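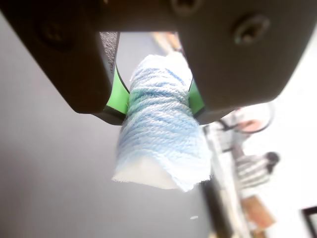

**Tedholm extends Skurkine water meter line to apartment buildings**

MILLARI - Tedholm will begin shipping the Skurkine 15, a cold water meter for individual apartments, in June. The meter replaces the Skurkine 12, which stays in stock until existing orders are filled.

The new model fits a standard 15 mm line and can be installed in a horizontal or vertical position. It stores 300 daily readings and sends them by radio once a night to a receiver in the stairwell. Readings can also be taken by hand from the dial.

A trial took place in 208 apartments managed by Nieto, a housing company in Millari. Over the trial period the meters logged 2483 cubic meters of water. Two units were replaced for faulty seals - both came from the same early batch, and the seal supplier has since been changed.

Building owners who already use Skurkine receivers do not need new ones, but the receiver software must be updated before the first meter is added. The update is free and can be loaded from a laptop.

Price lists and fitting drawings are available from Tedholm sales offices. Orders placed before June will be billed at the Skurkine 12 price. A hot water version is in testing and has no release date.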